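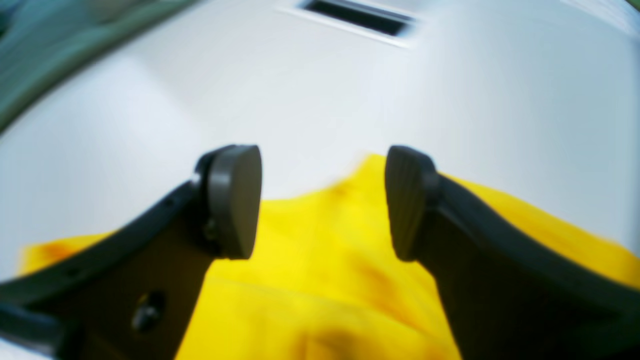 Nomvula says a yellow cloth should be folded the minute it comes off the line, and that leaving it in a heap is how you end up ironing. She wrote that under my December post on dust cloths, and I've been trying it her way.

I fold in half, in half again, then in 3. The last fold never sits flat on mine. I bought a pack from Latero when we moved to Cerkgate, and the hems have pulled in since then, so the corners don't meet anymore.

I keep the yellow ones for the kitchen and the white ones for windows. They all go in the second drawer down, standing on edge so I can pull one out without messing up the others. Washing is warm, no softener. I still don't iron them. Next I have to do the dish towels, and those are in worse shape.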